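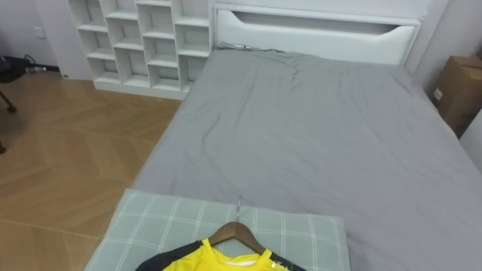 Getting a Used Van Ready for Winter

Print this page | E-mail this page

Most of the trouble people have with an older family van in February could have been caught in the fall with a tire gauge and a flashlight. Set aside an afternoon and work through the jobs below in any order you like.

Battery. Open the hood and look at the terminals. If there is white or green crust on them, disconnect the negative cable first, then the positive, and scrub both with baking soda and water. Rinse, dry, and reconnect positive first. A battery that cranks slowly on a mild morning will not get better in the cold. Most parts stores will test it while you wait.

Tires. Check pressure before driving, not after. The right number is on the sticker inside the driver's door — the one on the tire sidewall is the maximum. Don't forget the spare. On a van it often hangs underneath, and the winch that lowers it can rust solid. Run it down and up once and put grease on the cable.

Door seals. Wipe the rubber with a damp cloth, let it dry, and rub in a thin coat of silicone. Do the sliding doors too, including the bottom edge where grit collects. I use the Premus stick, which cost me $9 and has lasted two winters.

Sliding door tracks. Vacuum them out, then go over the track with an old toothbrush. Use white lithium grease on the rollers. 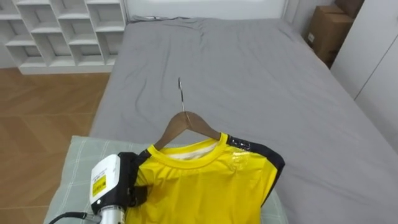

Agnese Venckus wrote in to say that grease on the lower track of her van picked up so much sand that the door stuck halfway, and she now uses a dry spray there and keeps the grease for the hinge. If you live on a gravel road, I would follow her advice.

Coolant. With the engine cold, draw a little into a tester. If it looks rusty or has bits in it, have the system flushed. Topping up with plain water all summer weakens the mix.

Wipers and washer fluid. Replace blades that streak. Use up the summer fluid before pouring in the winter kind — a half-and-half tank can still freeze in the lines.

Keep a scraper in the cabin and not in the back, where a frozen liftgate can shut you out of it.

Print this page | E-mail this page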